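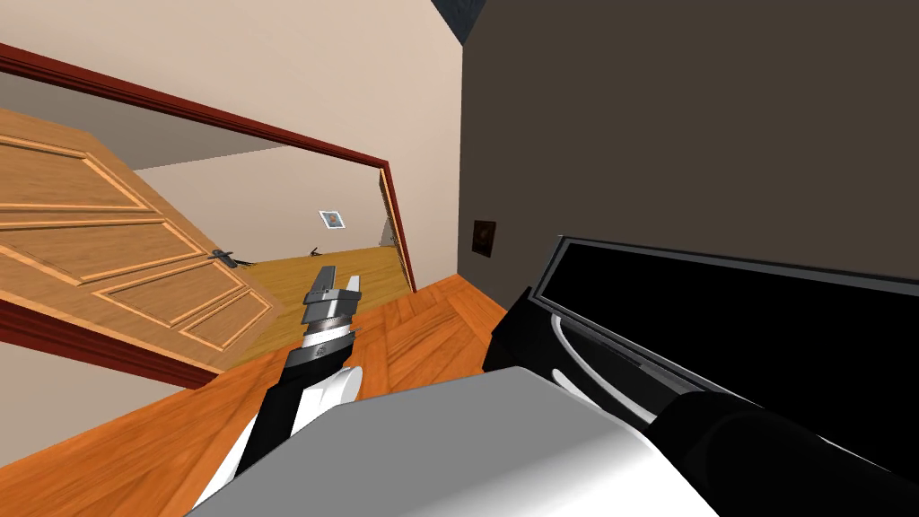 Simulated house interior, looking towards an open doorway.

Home Projects Reports People Contact

Progress report to the Okafor Fund: key handling and recovery in Momeo
Prepared by Nermin Aydoğan for the grants office, covering the period to the end of December

Dear Imani,

Thank you for your patience with this one, and for the kind note you sent after the last call. I promised you a report that could be read with a cup of tea and without a dictionary, so I have kept the mathematics to a minimum and put the fuller write-up in the shared folder for your reviewers. Do pass on any questions they have, however small, as their comments on the spring report saved us from a rather silly mistake in the way we named our key versions.

You will remember that the grant covers the work of splitting a person's secret key into shares, so that a lost phone or a forgotten passphrase need not mean losing everything they have stored. Momeo is the small notes and documents service we are using to try this out. The shares are held by people or places the user picks, and any agreed number of them can be brought together to rebuild the key, while a smaller number gives away nothing at all. The idea itself is decades old and well understood. Most of our effort has gone into the parts around it, which are less well understood and a good deal messier.

Where we have got to

The share library is finished and has been in daily use by the team since the autumn. We rewrote the arithmetic twice. The first version was correct but took a different length of time depending on the secret it was handling, which is exactly the sort of thing a patient attacker can measure. The second version fixed that and was painfully slow on older phones. The one we have now takes the same path whatever the input, and it runs quickly enough that the person using it sees no delay. Our test suite stands at 2,127 cases, all passing on the last build I checked before writing this, and a fair few of those came from bugs we found in our own code, which I would sooner tell you about than hide.

We have also added a check that lets each share holder confirm their share is a good one when they receive it. Before this, a damaged share would sit in a drawer looking perfectly healthy until the day it was needed.

The outside review was carried out by Clestix and their report arrived in good time. They raised 15 points. None was rated severe, and all but 2 are now closed. The two left open are both about how we refresh shares when a holder drops out - one concerns an old share staying valid for longer than it should, and the other concerns the wording of a warning on screen. The first needs proper thought and I would like to give it that before we sign it off.

The trial

We ran the recovery trial with 70 people, most of whom had never heard of secret sharing and were very gracious about it. Each of them set up an account, chose their holders, and was later asked to recover the account from a fresh device. Setting up went more smoothly than I had feared. Choosing holders did not. People worried about burdening a friend, or about what would happen if they fell out with a cousin, and several asked whether they could simply hold all the shares themselves. You can, but it rather defeats the purpose, and our screens did a poor job of saying so. We have rewritten them and I think they are much kinder now.

What has slipped

The link with Vukavel's hardware tokens is behind. Their new firmware changed how the token stores outside data, and our shares no longer fitted in the space we had planned for. We have a more compact format on the bench which does fit, but it has to go through the same timing tests as everything else, and I don't want to hurry those. I expect to have it done in the first part of the next period. It has not cost any extra money, only some grumbling.

Spending is otherwise in line with the plan. There is a small underspend on travel, and with your agreement I would like to move it across to pay for a short follow-up review once the share refresh work is settled.

Next period

We will close the remaining review points, finish the token work, and publish the library with its documentation under an open licence. I would also dearly like to write a plain guide for share holders, a page or two at most, as they are the people we ask the most of and explain the least to.

If you could let me know about the travel money by the end of the month, that would be a great help. I am usually at my desk until half past four and always glad of a call.

With warm thanks to you and everyone at the fund,
Nermin

Filed under: Grant reports, Applied cryptography, Key recovery

Contact us | Copyright Momeo project team | Back to top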